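# Sudeo

Sudeo is a video-sharing app where the clips run out. That's the short version, and it's the one I give people when they ask why I've spent so much of my spare time writing up a wiki entry for it. You post something, your followers watch it, and after 308 hours it drops off your page unless enough people have pressed the little "keep" button underneath. I've used it since the early test days, so this article leans on my own memory in places, and I've tried to say so where it does.

## Background

The app came out of a small company called Granström, which had previously made a photo-tidying tool that did fairly well and then got swallowed up by the features built into everyone's phones. Sudeo started as a side project. The first public version opened one January, invite only, with each new member given 2 invites to hand out (I wasted one of mine on my cousin, who never logged in).

At launch you could only post from inside the app. There was no uploading of saved clips at all, and the longest video allowed was 5 minutes. People moaned about this constantly! I was one of them. Uploading arrived the following spring and the moaning moved on to the compression, which was dreadful on anything with rain, leaves or confetti in it.

The name has been explained in at least three different ways on the company blog, so I've given up trying to pick the right one. Most users I know say "soo-day-oh". The app's own welcome video says "soo-dee-oh".

## How it works

Every account has a single page, called a shelf. New clips go on the left and slide along to the right as they get older. The 308-hour limit works out at a bit under thirteen days, and I've never seen a convincing reason for such an odd number — the help pages just state it and move on.

A clip is kept for good when its keeps reach a threshold, and that depends on how many followers you have. Small accounts need only a handful. Once you pass 500 followers the sums change and you need a share of your audience instead, which caught out a lot of people who'd been happily keeping everything up to then. I remember crossing that line and losing a whole run of clips from a canal trip that I'd assumed were safe. You do get a warning on the last day, but it comes as an ordinary notification and it's easy to swipe away with the rest.

Comments stay attached to the clip and vanish with it. Private replies don't. They sit in your inbox with a grey box where the video used to be, which makes for some very puzzling reading a month later.

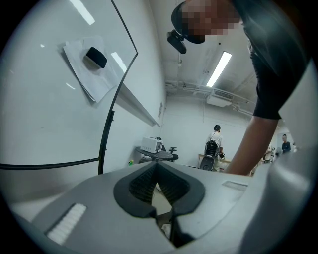
*Hand-held gripper with a black V-shaped jaw and ridged rubber pad.*

## Shelves, circles and the feed

For most of its life Sudeo had no main feed. You opened the app and saw a list of names, and you tapped a name to see that person's shelf. I loved this, I have to say, and so did nearly everybody who'd joined early. It was slow and a bit like calling round at people's houses.

Circles came next. A circle is a shared shelf that a group can post to, with its own rules about who can press keep. Bell-ringers, allotment people, model railway clubs and a frankly alarming number of sourdough bakers all moved in within weeks. Circles are still the busiest part of the app as far as I can tell, though the company doesn't publish a split.

The feed, when it finally turned up, was optional for new accounts and hidden in the settings for old ones. It shows clips close to expiring first, so what you mostly get is strangers' videos on their last legs, some of them with no keeps at all. Some people find that sad. I find it oddly good company late in the evening, and I've kept plenty of wobbly fireworks and school concerts belonging to people I'll never meet.

## The move to Flillar

Granström sold the app to Flillar, a messaging company, and there was a fair bit of upset about it. Flillar promised to leave the time limit alone, and it has. What changed was the sign-in. Old Sudeo logins had to be turned into Flillar accounts, and anyone who didn't do it in time found their shelf frozen: still visible to others, but with no way to post, reply or press keep.

Sharing got easier after the sale, I'll give them that. You can drop a clip straight into a Flillar chat and it plays there without opening the app. The catch is that views inside a chat don't count towards anything, and you can't press keep from there either, so a video can do the rounds of every family group you've got and still disappear.

Adverts arrived at the same time. They sit between circles and aren't supposed to appear on a personal shelf.

## Jititz and other spin-offs

Jititz is a separate website, made by fans, that lets you save a copy of your own clips before they go. It has been blocked and unblocked more than once. The present arrangement is that it works for your own shelf only, and circles are off limits unless whoever runs the circle switches it on in the settings. I use it for anything with family in it.

There was also a desktop version of Sudeo, which Flillar stopped updating after the takeover. It still opens on my old laptop but won't play sound.

## Reception

Reviews at the start were kind but a bit baffled. The usual complaint was that a site for keeping up with friends shouldn't make you work to hold on to things, and I do see the point. Parents and grandparents seem to struggle with it most (mine certainly did). The usual praise was for the tone of the place, as pile-ons tend to fizzle when the clip they're about is going to drop off the shelf anyway.

Moderation has been the weak spot. Reports on a clip used to close by themselves when it expired, even if nobody had looked at them. Flillar changed this after a long thread of complaints in the help forum, and a reported clip is now held back for checking after its time is up.

## See also

- Flillar (messaging service)
- Granström (company)
- Jititz
- Disappearing messages
- Short-form video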